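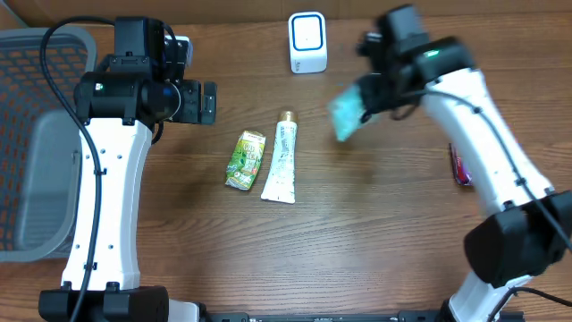
Clearing a Shared Tabletop
Hiltimell Residence Services – Household Guidance, revised Mon 30 June

Residents are asked to leave the common room table clear at the end of each use. The following method applies to all tables in the Adams wing.

1. Place one basket at the side of the table before starting. A basket with open sides is preferred, as its contents can be checked without emptying it.

2. Remove food and drink first. Cartons should be kept upright in the basket, and any that have been opened go to the kitchen. 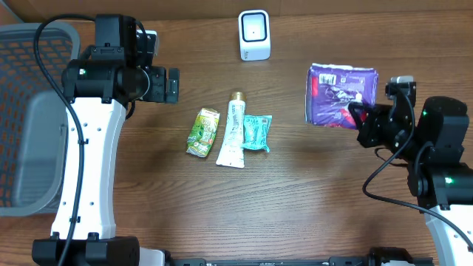
Carton, tube and packet on the table, with the basket at left.

3. Close the caps of tubes before putting them away. Tubes of cream or paste should not be stored beneath heavier items.

4. Collect wrappers and small packets last. Thin plastic is easily overlooked

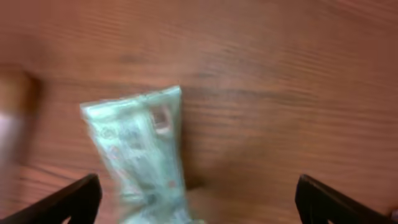

and should be picked up by hand before the surface is wiped. Check each packet – a crumpled one may still be full.
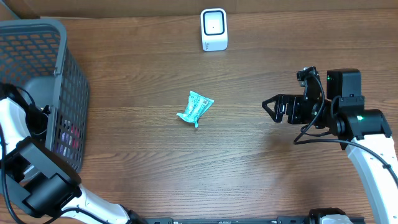

5. Wipe along the grain with a damp sponge, then dry with a cloth. Baskets hold up to 90 days of unclaimed items and are emptied each April.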